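About Tangen School of Hospitality

Tangen School of Hospitality prepares young people and adults for work in hotels, restaurants and catering. The school was founded by Siv Eide, a former hotel manager, and remains an independent, nonprofit institution. More than 1,000 graduates have completed its certificate programs.

Our Programs

The school offers certificates in front desk service, dining room service and kitchen work. Each program combines classroom study with a paid placement at a partner business. New classes begin every January. Evening courses are open to adults who already work in the trade and wish to move into a supervisory role.

Our Faculty

Elsa Berge has served as director since the retirement of Ms. Eide. Aldo Longo leads the kitchen program, and Tsegereda Woldemariam is responsible for dining room service and student placements. All full-time instructors have held senior positions in the industry – a requirement the school has kept from its first year.

Campus and Library

The main building holds classrooms, a student dining room and the Letard Library, a collection of 700 books on food, travel and service. Students may borrow books for the full length of a term. The library is also open to graduates. 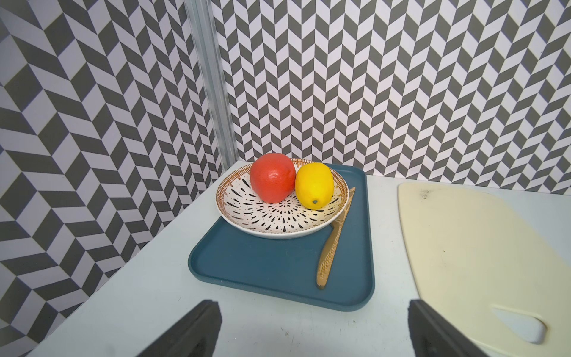
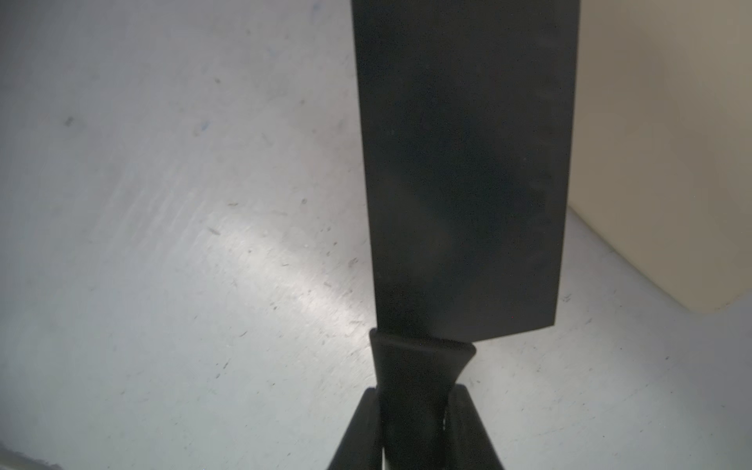
Tomato and lemon on a round white plate 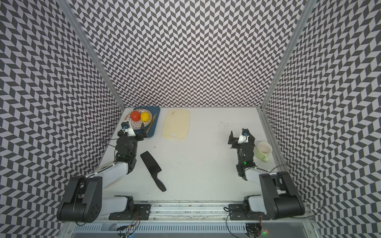

Admissions and Financial Aid

Applications are accepted throughout the year. The application fee is $500 and is credited toward tuition upon enrollment. Students with financial need may apply for the Stellow Grant, which provides $1,000 toward the cost of a certificate. Questions may be directed to Bendik Lindqvist, Registrar.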